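The Grip That Wouldn't Let Go

By Nesma Ezzat

The fault log from Dostilen runs to 2238 lines, and I read most of them on the train up, which I do not recommend if you get queasy. Line 1662 is where things get interesting. The arm was supposed to drop a shirt into a laundry basket and back off. It closed on the cloth, went to the drop point, reported "released," and then pulled away with the shirt still pinched in its fingers. The basket came along for the ride, because a sleeve had hooked the handle. Then the whole business swung into Maja Malinowski's shin.

"It wasn't a bad bruise," Maja told me when I sat down with her in the lab's kitchen. "I was more annoyed that the log said everything went fine!"

Laundry is a rotten job for a robot, and I say that as somebody who has been writing about these machines for 11 years (and who still has a chair at home that exists only to hold clothes). A box has corners. A shirt has whatever shape it feels like having, and if it's one of those shiny sports tops it slides around and bunches up on top of that.

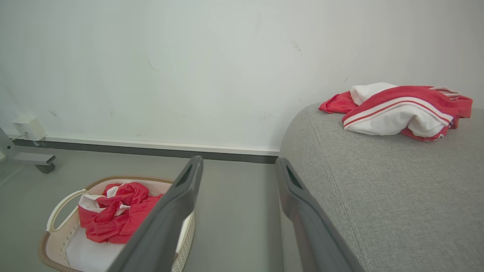

So why did the arm think it had let go? Adel Radwan, the controls engineer, walked me through it twice because I got lost the first time. The software, which they call Gaser, never looked at the fingers to decide whether they were open. It looked at the motor command. Command sent, box ticked, on to the next move. On that run the left finger had stuck partway, with a bit of thread wound into the slide, and the motor simply quit pushing when its current limit kicked in.

There was supposed to be a second check, and this is the part that made me put my coffee down. A position sensor was reading the real gap the entire time! It was even being written to the log. But somebody had muted its alarm back in October after a string of false trips, and it never got switched back on.

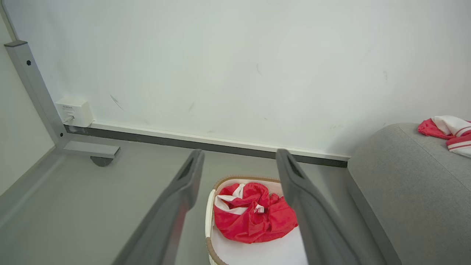
Adel's fix is pretty plain. The arm now waits for the sensor to agree before it moves an inch, and if the two don't match, it stops where it is and beeps. They ran 333 drops after the change and got four stops, all of them with cloth still caught. Maja also taped a line on the floor and wants people behind it whenever the arm has power. She's asked for a rule that a muted alarm expires overnight, too, and as of my visit they were still arguing over that one. Adel thinks it'll drive everybody nuts. Maja showed me her shin.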